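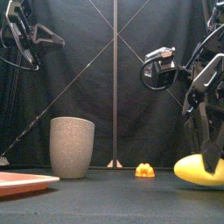 The two-arm cell with cup, tray, orange piece and yellow piece.

Nomden Grip Faults, data card and README
Version of January 6, 2018
Maintained by Rattana Sangkhawat, Phromma workshop

What is in this set

These are recordings from a tabletop cell with two arms, which we use to test a simple tidying task. The arms should pick up small objects and put them on the pink tray. The set has 500 attempts. In 14 of them the right arm did not stop when it should, and kept closing or pushing after contact. We first wanted to delete these attempts. Then we decided to publish them with labels, as we could not find many public recordings of this kind of fault.

Each attempt has one folder, with the video from the fixed and wrist cameras, the joint positions, the motor current of both grippers and a text file named notes.
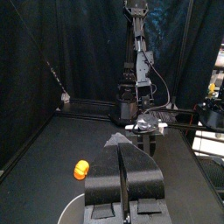 The wrist videos are the most useful for seeing when the fingers touch something, but they are also the ones with missing pictures. When the motor current goes high, the wrist camera on the same arm sometimes loses its connection for a short moment. We believe both share a weak power line. The Plotby logger then repeats the last good picture and does not warn you. Please check the time stamps before you use these files for training.

The fault

The gripper controller from Pladeno has a current limit, and we set it to 25 per cent of the maximum. After a restart of the controller, the limit went back to the factory value. Our start script wrote the limit only once, before the restart was finished, so the value was lost. The arm moved normally in free air and nobody in the workshop saw a difference until a finger pad was torn in May. We checked the old logs and found the same current pattern in the other attempts.
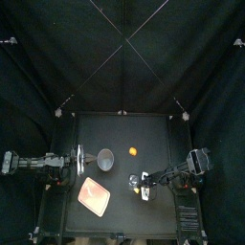

The label "overforce" means that the current stayed above our limit for longer than 20 control steps. It does not tell you if the object was damaged. Please be careful with attempts where both arms are low over the table, the left one pointing at the grey cup and the right one near the clear plastic piece. There the arms can also load each other through an object, and the current alone cannot show which arm is the cause. In the notes file we write "shared" for these cases.

What we changed

The start script now reads the limit back from the controller and refuses to move if the value is wrong. It repeats the check after every restart. The emergency stop cuts power to both arms. Before, it was only for the arm that reported the error.

Known problems

The colour of the fixed camera changes a little between sessions. In early attempts the notes are short, and some are in Thai only. The current sensor on the left gripper has an offset of around 14 mA, which we did not correct in the raw files.

Please do not use this set to choose a safe force for work near people.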